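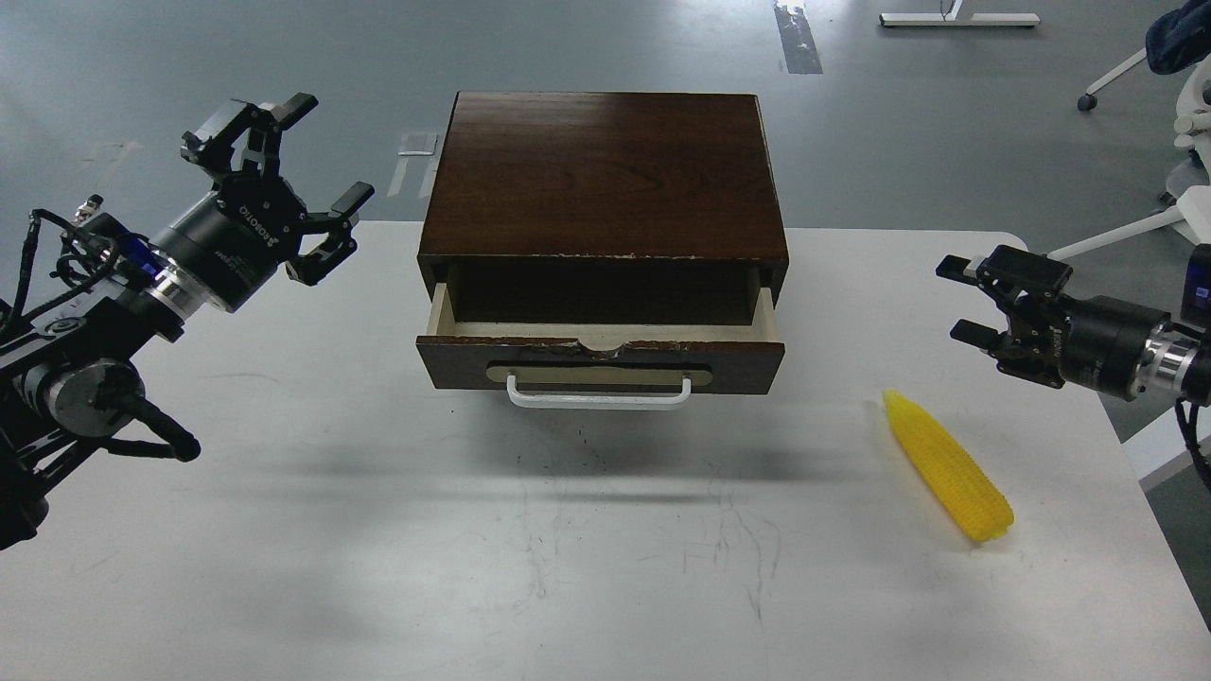
Small drawer cabinet in dark brown wood, from the household collection.

Care of Small Furniture: The Single-Drawer Cabinet

Category: Collections & Care | Members' Newsletter | October 3, 2022

The Markley Household Collection has added a small wooden cabinet with a single drawer to its handling group. Members will be able to open and close the drawer themselves at the Trumham study room beginning in January. The cabinet joins 70 other pieces that may be used without gloves.

The top retains a slight sheen and its grain remains easy to read. Wear is most evident along the upper edge of the drawer front, where the finish has chipped and lighter wood shows through. The collection does not intend to fill or stain these losses. Pieces in the handling group are kept in the state in which they are received, and any later change is entered in the register.

The drawer is fitted with a white U-shaped handle on a beige backplate. Members are asked to draw it forward evenly and to stop at the first resistance. Waxing of the runners is carried out by collection staff only.

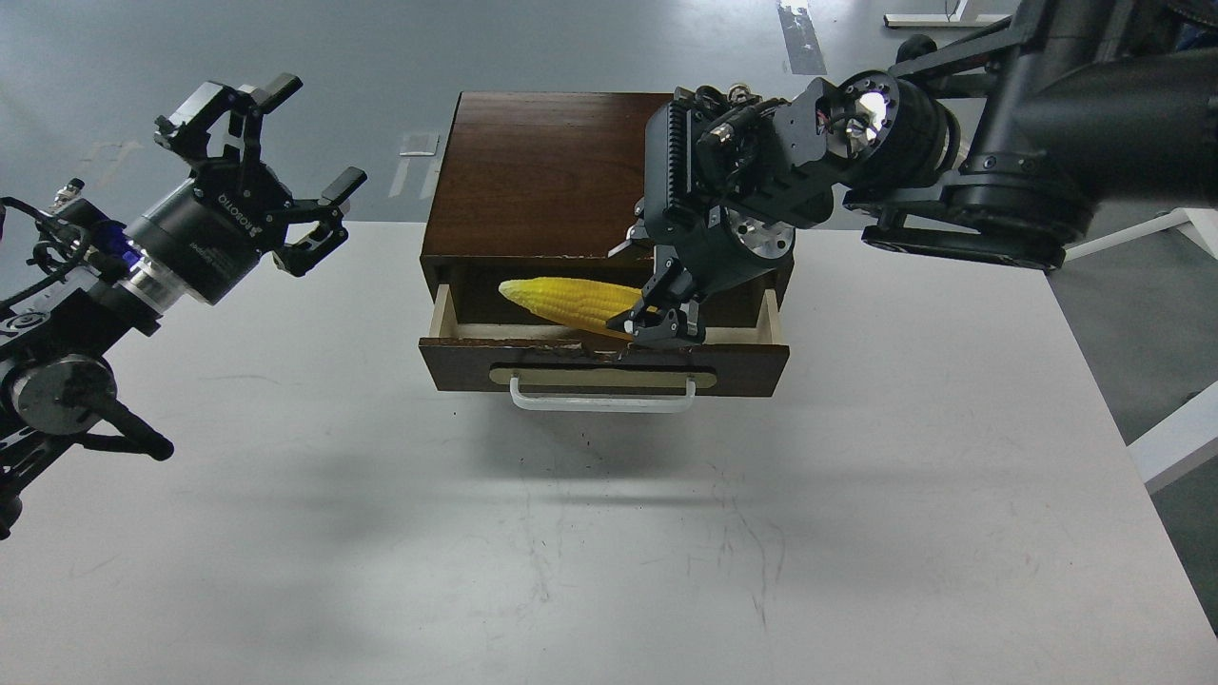 Drawers of this size were put to many uses in the home, and the study room will encourage visitors to consider what such a piece might hold. An ear of corn fits in it with ease. Items placed in the drawer should be clean and free of loose soil. Liquids, candles and adhesive labels are not permitted. Food items must be removed at the close of each session, and the interior, which is pale and shows marks readily, should be wiped with a dry cloth.

Sessions are limited to members holding a current Trumham card. Requests should quote register number 306 and be submitted through the Nakmont office.

Comments

Will the register entry be available online? My grandmother kept seed packets in one much like it.

Glad to hear the chips are being left alone. I refinished mine years ago and still regret it.

Is the study room open to Sundaram branch members as well?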